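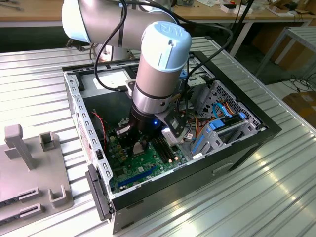
Sølve Løken replied:
Don't sign anything for a second gripper until you know what the fixture plates cost. We budgeted the arm down to the last bolt and then paid for plates out of the coffee money for months.

gonley_bench wrote:
ok fair. for anyone just joining, we strip and rebuild desktop towers, want a second cell next to the UR one. Quote from Prostero is in, arm + gripper + wrist bracket. No fixtures on it at all. Is that normal??

Fionnuala Sheehan replied:
Normal, yes. Annoying, also yes. Ask them to price it as a separate line. And ask who pays when the case model changes, cos it will.

tinribs replied:
Print your own. Light grey plastic plate, couple of posts, slotted blocks for the cards, job done. We've got 13 of them on the shelf and not one came from a supplier.

Sølve Løken replied:
Printed is fine till the slots wear. Then your RAM goes in squint and you lose a morning finding out why. Have you costed your own hours, tinribs? Be fair now.

tinribs replied:
my hours are free, ask my boss

gonley_bench wrote:
lol. Other thing, cables. Ours loop down the outside of the arm and I'm forever looking at them. Calteo do a dress pack, 200 quid a go, 2 needed. Worth it or just tidy?

Fionnuala Sheehan replied:
Worth it if the wrist turns a lot. For straight up and down over a motherboard I'd leave it and put the money into spare fingers. You'll bend a set on a drive cage before Christmas.

kettle_on replied:
Disagree with all of this tbh. Why a second arm? Two people and a decent screwdriver would clear the same pile. Towers are all different inside, SATA leads everywhere, the robot hates that

Sølve Løken replied:
Depends on the pile. If it's one model it pays. If it's a mixed skip, kettle_on is right and I'd hold off.

gonley_bench wrote:
mostly one model, one customer, contract runs to June. after that, no idea

Fionnuala Sheehan replied:
Then rent. Solberg were doing short leases last I looked, check wether the gripper's included. Buying for a contract that ends in June makes me nervous.

tinribs replied:
rent the arm, print the plates. my last offer

gonley_bench wrote:
Going to ask both for a lease price. The form wants a cost code so it's all going under 3008 for now, will split out fixtures and spares later. Got to have it in by Sunday night, will post teh numbers when they come back.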